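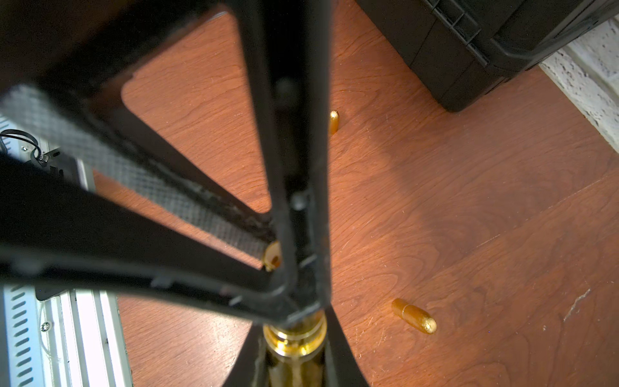 Bożena Tomaszewski wrote in to say that loose brass should never go into a box without a liner, and that she has seen good collector pieces come out of storage with fresh scratches down the side after one trip in the back of a car. She would also like the club to stop using old ice cream tubs.

Both points came up at the last Hirnomthorpe Cartridge Collectors meeting, and the tubs are on their way out. We have moved to ordinary black plastic toolboxes for the handling collection, meaning the pieces that get passed around at talks and on display days. The catalogued collection stays in its drawers and is not affected.

The handling collection has only ever held inert pieces, and that does not change. Every piece has been checked and entered in the register with its tag number. If you bring something in and you are not certain it is inert, leave it at home and phone the registrar first. Live ammunition is not accepted at meetings, at displays or by post, and we cannot advise on making anything safe. The police station in Drunville takes surrendered ammunition and will tell you how they want it brought in.

Now to the boxes. We looked at wooden cases, which are handsome but heavy, and at the padded camera bags some members use. The toolboxes won on price and on having a proper handle. They cost $24 each, the lids stay shut when they are carried upright, and they can be wiped out with a damp cloth. A plain one did as well as the dearer ones with trays built into the lid. 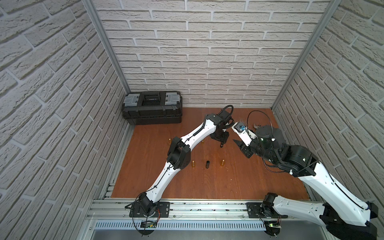
Black toolbox with grey latches and a recessed carry handle, near the back wall.

For lining we are using Feltine, a dense felt sold by the metre. Cut the base piece to 285 mm by 175 mm and it will sit flat in the boxes we bought. Measure your own box if you are doing this at home, as the inside dimensions vary a good deal between makes. Do not glue the felt down. It needs to come out for cleaning, and some adhesives give off vapour that will tarnish brass in a closed box.

Small cartridges go in the Jääskeläinen divider trays, on their sides, all facing the same way. Larger cases are wrapped singly in acid-free tissue and laid along the bottom. Please don't stand them on their rims. They fall over as soon as the box is tilted, and a dent in the mouth of a case is next to impossible to put right. Nothing goes in on top of anything else unless there is a layer of felt in between.

Polishing is still a sore subject. Some of the brass in the handling collection is bright and some has gone a darker olive or bronze shade, and we are going to leave it like that. Members who like a shine are free to have one on their own pieces. For club property it is a dry cotton cloth after handling, and cotton or nitrile gloves when packing. Metal polish wears down headstamps, and we already have a few that can hardly be read.

When packing up after a talk, please work from the list inside the lid and tick off each piece as it goes in. Check the floor and under the tables before you close the lid - small pieces roll, and on a wooden floor of much the same warmth of colour as the brass they are easy to walk past. Put the loose ones back in their places and sign the sheet. If anything is missing, write it down on the spot and let the registrar know that evening.

Weronika Wilczyńska has offered to cut felt for anyone who would like a set for their own box. Bring the inside measurements, length first, written on a piece of paper with your name. There is no charge for members beyond the cost of the material. She would like requests before the next meeting so that she can buy the felt in one go.

Boxes for loan are kept in the lower cupboard at the hall and can be signed out for 4 weeks. Schools and local history groups may borrow one too, but a member has to go along with it and bring it back. The old tubs are free to anyone who wants them for seedlings.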